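Trikholm in a suitcase, or why I've stopped folding

Back from Trikholm since Sunday and still not properly unpacked. Washing machine's been going since breakfast. Thought I'd get this written before I forget it all, so sorry if it jumps about.

First thing. I took too much. Again. I always do a list and then I ignore the list and stand there at eleven at night stuffing in a third jumper. The bag was a Betine, the soft one with the long zip, and it's meant to be cabin size but only if you don't fill the front pocket. I filled the front pocket. Had to wear my walking boots and carry a coat full of socks onto the ferry.

Second thing, the ferry. 285 kroner with the seat, more if you want the lounge. Didn't want the lounge. Sat by the window with a cheese roll and read half a book. Lovely. Rough for the last bit but I was looking at the horizon like my mum taught me and it was fine.

The room was up 2 flights above a bakery. Smelt of cardamom from five in the morning, which is a nice way to be woken up if you have to be woken up. Tiny wardrobe, four hangers, one of them broken. So everything lived in the bag or on the chair. By the second day I couldn't find anything. Clean stuff at the bottom, worn stuff on top, a wet towel in the middle of it making everything smell of pond.

Wakana was in the room next door and hers looked like a shop. She rolls. Everything. Trousers, tops, pyjamas, even the going-out shirt. I've been told about rolling for years and never beleived it because my gran ironed tea towels and I think it got into me. But she tipped her whole bag out on the bed and put it back in while I was still looking for my other sandal, and there was room left over for a jar of pickled herring.

So I've been practising at home. T-shirts first. Lay it flat, smooth the sleeves out, fold the bottom hem up by a hand's width so you get a sort of cuff, sides in to the middle, roll down from the neck, then flip the cuff over the roll so it holds. The flat bit matters most. If you start with it rumpled you end up with a fat sausage that comes undone in the bag.

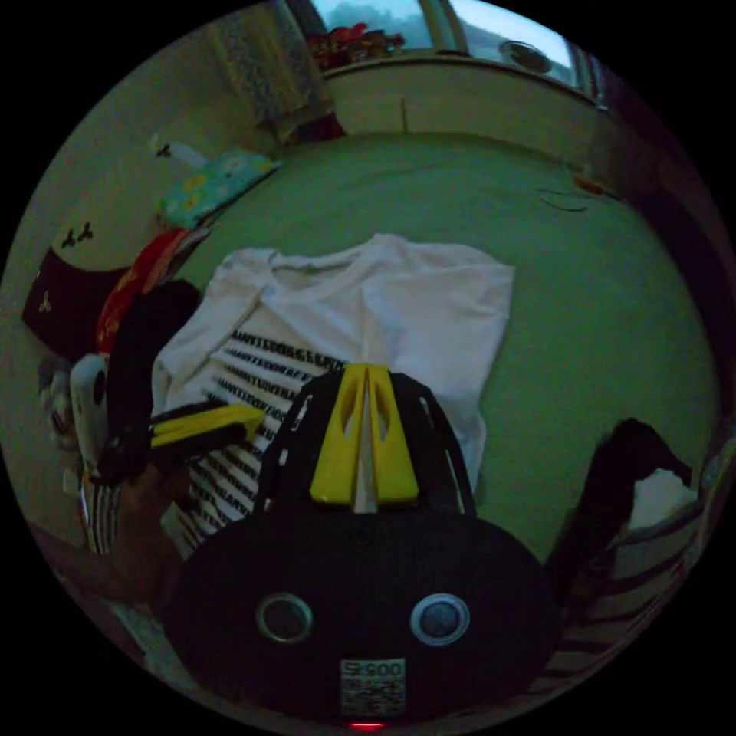
Words: Wakana Uchida and me, mostly me
Posted 4 June 2020 in Going Places, Laundry

White ones are a pain whatever you do. I wore one to the fish market, what was I thinking. Brown sauce down the front by lunchtime. Cold water and a bit of hand soap in the sink got most of it, then hung it out of the window on one of the three good hangers and hoped. Dark colours next time. Or a bib.

Jeans I still fold. Tried rolling them and it's like wrestling a draught excluder. Wakana says lay them along the bottom of the bag, legs hanging out over the side, pack everything else on top and then bring the legs over like a lid. Haven't tried that yet. Will report back.

Other things I'd do differently. A cloth bag for dirty stuff, a proper one with a drawstring, instead of the carrier bag that split. Toiletries in the side pocket and nowhere else, my Lemaire hand cream burst all over the guidebook and now the map of the old town is see-through. Smells great though. One pair of shoes plus sandals. Do not need the third pair. Have never once needed the third pair.

Oh and the walk! Nearly forgot the walk. You go out past the harbour and up through the allotments, and there's a path marked with blue dots that takes you right round the headland. 118 steps at the end, up to the lighthouse, it says so on a sign at the bottom, very smug. The café up there does waffles with sour jam. Go early. We went at three and there was a coach party in front of us and they'd run out of jam by the time we got to the counter, so we had sugar, and Wakana had hers with the herring, which I am not going to discuss.

Weather was mixed. Bit of sun, bit of drizzle, one evening of proper sideways rain when we stayed in and played cards and ate buns out of the paper. Probably my favourite evening of the lot tbh.

Next one is Grelleck, if I can get the time off. Just a weekend. I'm going to do it on the small rucksack and no front pocket, and you can all hold me to it. Wakana has already bet me a bun I'll bring three jumpers.

Machine's just beeped. Going to hang that lot up. If anyone knows how to get hand cream out of a map, comments are open, ta.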